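Endier Cider Press Kit, 40 Liter

Item 259
Sold by Monum Home Cider Supply

The Endier is a hand-cranked basket press for people who make cider at home from a few trees or a few boxes of apples. It holds 40 liters of milled fruit and comes with what you need to get from pulp to juice. You will need your own mill, yeast and fermenting vessel.

The basket is made of beech slats held by two steel bands. The screw is center-mounted and turns with a removable T-handle. The juice tray has a pour spout high enough to clear a standard bucket when the press is set on a bench or low table.
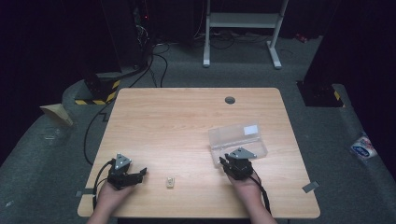
What comes in the box:
Basket, in two halves with locking pins
Steel frame and juice tray
T-handle
Pressing plate and 4 hardwood blocks
2 nylon straining bags
Bottle of food-grade screw grease

Assembly takes one wrench, not included. Bolt the legs to the tray first, then thread the screw. Leave the leg bolts finger tight until the press is standing level. Bolt the feet down to a board or deck before you press a full basket.

Using the press

Mill the apples first. Whole or quartered fruit will give very little juice and can bend the plate. Line the basket with a straining bag, fill it to the top band, fold the bag over, and set the plate and blocks in place. Turn the handle until juice runs, wait for it to slow, then turn again. Soft late-season apples need more waiting and less force.
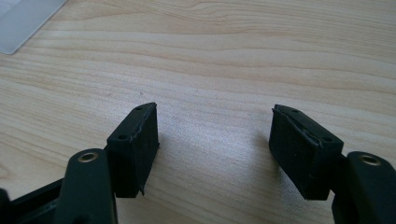

Rinse the slats with plain water the same day and let them dry in the shade. Do not use bleach on the wood. Wipe the screw and put on fresh grease before storing.

Options and spare parts

The Policarpio fruit mill fits over the basket and can be ordered with the press or later. Replacement straining bags are sold in pairs. The older Trarkomach press used a narrower basket, and its bags and plate will not fit this one.

Availability

Page updated January 2026. The Endier is in stock. Mills are on back order and we expect more well before September. Presses ship in one carton, and the handle is packed inside the basket.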